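Zip arm at work, what happens to the rest of us?
Asked in Work and Machines, 2 answers

I sew jacket fronts at Bulis in Ronville. In September they put in an arm that handles the zips, and I've been promoted to watching it. Same pay, worse conversation. Has anyone been through this?
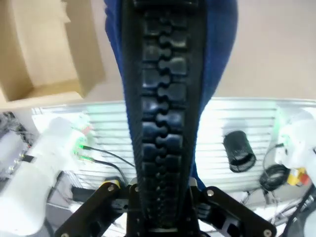

Blue fabric, black zip, my new colleague's grip.

Do you end up with a different job, or just less of the old one?

Erzsébet Szabó
We got ours 2 years ago. I do repairs and fiddly linings now and my wrists have forgiven me. Get the new duties in writing, and ask who gets blamed for wonky zips. At our place it was me until I complained.

Stodoteo
unions exist. also my cousin's did 300 a shift then sulked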